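Why some people never forget a face

The science of recognition is younger than you might expect, and it is starting to explain why your colleague can place a stranger from a bus queue while you struggle with the neighbours.

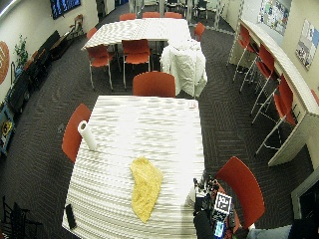
A test in the back of a library

Jingyi Xia was 34 when she found out that other people did not remember faces the way she did. She had gone along to the public library in Gristthorpe with a friend who wanted to take part in a psychology study. The friend had booked a place and Xia had not, but someone had dropped out, so she sat down at a laptop and did the test as well.

The task was simple enough. She was shown a set of faces, one after another, with the hair and ears removed. After a break she was shown a longer set and asked which ones she had seen before. Later rounds used different lighting, different angles and pictures taken years apart.

"I thought it was a warm-up," she says. "I kept waiting for the hard part."

Her friend scored close to the average. Xia made one mistake in the whole session. A few weeks afterwards she was invited back for more tests, and she has been on the study's list of strong recognisers ever since.

She had noticed odd things before that. She would see an actor with two lines in a television drama and know him from an advert she had watched as a child. She once said hello to a woman on a train platform who had served her in a shoe shop nine years earlier. The woman was polite about it, but Xia learned to keep quiet.

"You pretend not to know people," she says. "It frightens them otherwise."

A wide range of ability

For a long time, researchers treated face recognition as something that either worked or did not. A small number of people had lost the skill after a stroke or a head injury, and everyone else was assumed to be more or less fine.

That view has changed. It is now accepted that some people grow up with very poor face recognition despite having no injury and perfectly good eyesight. The condition is called developmental prosopagnosia, or face blindness. At the other end are people like Xia, often called super-recognisers. Most of us are strung out somewhere in the middle, and the gap between a fairly good score and a fairly bad one can be large.

The study that Xia joined is run from a small research unit at Grirkotlow. It has tested 2,411 adults so far, of whom 2,097 finished every stage. Signe Vigfúsdóttir, the psychologist in charge, says the spread of scores was the first thing that struck her.

"If you measured height and found differences that big, you would see them in every street," she says. "With faces it's hidden. People have no idea what the person next to them can do."

She is careful about the label. There is no agreed score at which a person becomes a super-recogniser, and different laboratories draw the line in different places. Her own group picked out 133 people for further study, chiefly because that was how many they had the money to bring back.

Does it run in families?

Twin studies suggest that it does, and strongly. Identical twins tend to have much more similar scores on face memory tests than non-identical twins, which points to genes as a major influence. The same studies suggest that the skill is fairly separate from general intelligence. A person can be quick with numbers and words and still walk past their own cousin.

Nobody has found a single gene for it, and Vigfúsdóttir doubts that anyone will. She expects a great many genes to be involved, each making a very small difference.

Upbringing has an effect too, though it seems to be of a particular kind. People are usually better at recognising faces from the groups they saw most often as children. Vigfúsdóttir grew up in a fishing village and thinks she met very few new faces before she was 12. Her own score is, in her words, "nothing to write home about".

Age matters as well. Memory for new faces seems to go on improving until people are in their early thirties, later than many other kinds of memory, and then declines slowly.

What the brain is doing

Part of the work happens in a patch on the underside of the brain, towards the back, called the fusiform face area. It responds more strongly to faces than to most other things we look at. It does not work alone. Other regions deal with expression, with the direction of someone's gaze, and with the facts we hold about the person.

This is why recognition can fail in different ways. You may know that a face is familiar and be unable to say where it is from. You may recall a person's job, their dog and their taste in music, and have no hope of finding their name. Names are hard for nearly everyone, and a poor memory for them says very little about your memory for faces.

Faces are also thought to be handled as a whole, more than as a set of parts. Turn a photograph upside down and most people become much worse at recognising who is in it, even though every feature is still there. Some strong recognisers suffer more from this than average, as if they rely on the whole face more heavily.

Can you get better at it?

The evidence here is thin. Short training courses have generally produced small gains or none. Vigfúsdóttir's team ran a course of 6 weekly sessions and found that people improved on the faces they had practised with, but hardly at all on new ones.

Some habits do seem to help in daily life. People with face blindness often become skilled at using other clues, such as a voice, a way of walking or a favourite coat. Many say the most useful step was telling friends and workmates, so that a blank look was not taken for rudeness.

Xia has never looked for a job that would use her ability, although she has been asked about it. She teaches the piano, mostly to children, and says it comes in useful about twice a year, when former pupils turn up as adults at a concert.

"They think I'll have forgotten them," she says. "I let them tell me their name first."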